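Snack table for an all-day board game thing – how do I keep the wrappers from taking over?

Asked 22 September 2022 in Hosting & Get-Togethers
Tags: snacks, game day, small spaces

I host a board game day in my apartment every other month, and the next big one is in December, when everybody is home and nobody wants to be near their relatives. The games are fine. The guests are mostly fine. My problem is food.

For the last few I've bought individually wrapped snack bars in bulk, on the theory that wrapped food means clean hands and clean cards. The cards do stay clean. The wrappers, however, have been discovered behind the couch, inside the box for Ekham (under the insert, folded very small, which suggests guilt) and once in my shoe. There is also a chocolate thumbprint on the Flidico rulebook, on the page about tie-breakers, so I can't even claim the plan works as designed.

I put the bars out on a side table, sorted into trays by kind. By the second round they've migrated. Fruit ones in with the nut ones, several loose on the table, and the trays acting more as a suggestion. One of our regulars can't have nuts, so I'd like the sorting to survive past lunch.
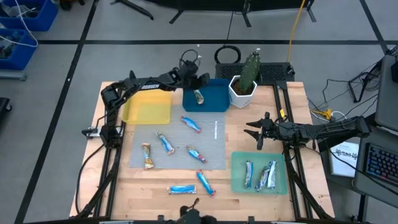
plumbline_2: First thing I'd do is quit sorting by flavor. People don't put a bar back where they found it, they put it back where their hand happens to be. You need two groups and only two: has nuts, doesn't have nuts. And the no-nut group shouldn't be on that table in the first place. Put it in another room, or on a shelf, or in a lidded box with the person's name on it. If it's a real allergy, loose bars on a shared surface isn't good enough, sorted or not.

Thanks, and yes, fair. It's a real allergy, though he's relaxed about it in a way that makes me less relaxed. So the question, properly: how do I set up food for a full day of games in a small apartment so that (a) the nut-free stuff stays nut-free, (b) trash ends up in the trash, and (c) I get to play something instead of patrolling?

Budget isn't huge. Oven works, mostly.

2 answers

Answer 1 (accepted)

I ran a games night in a church basement for 6 years and have pulled wrappers out of a piano, so I sympathize.

Trash first. Your guests aren't slobs, they're sitting down. Once someone is wedged between the wall and a four-hour game of Nida they are not getting up for a wrapper. So the trash has to come to them. Put an empty bowl on every playing table, an ugly one, so it doesn't get mistaken for a serving bowl. Drop one wrapper in it yourself before anybody arrives. An empty bowl gets keys. A bowl with one wrapper gets wrappers.

Second, put out less. If there's a mountain, people take three and abandon two. Set out a small amount and top it up between games. You keep the boxes in the kitchen and the leftovers are still in their boxes at the end of the night, with the ingredient lists attached, which your nut-free friend will want to read anyway.

On that: ask him what he trusts and buy exactly that. Don't guess from the front of the package. "May contain" counts for some people and doesn't for others, and it's his call. Wipe the tables down before you start and make everyone wash up after eating. Soap and water, since hand sanitizer doesn't get rid of the stuff. Or make the whole day nut-free. I ended up there after a couple of years and not one person noticed, including a man who had complained in advance.

Last, feed them an actual meal at a set time. Chili, baked potatoes, whatever. Games stop, everyone eats, hands get washed, games start. Half of the snacking was people being hungry and too polite to say so.

Chocolate on the rulebook: leave it. It's a feature now.

Comments on this answer

The wrapper-in-the-bowl thing works on tip jars too.

Seconding all nut-free. Way less to think about.

What do you do about drinks? I lost a whole deck of Phí to a root beer.

Drinks go on the floor or on a stool behind you, never on the playing table. Someone will kick one over eventually. Floors mop.

Answer 2

just do pretzels

and chopsticks for the chips, we do that, looks dumb but the cards stay clean

Comments on this answer

Chopsticks for chips is correct and I'm tired of being laughed at for it.

Question asker here. Bought the ugly bowls. They are extremely ugly. Going all nut-free for December and making chili, will try the chopsticks on whoever shows up early.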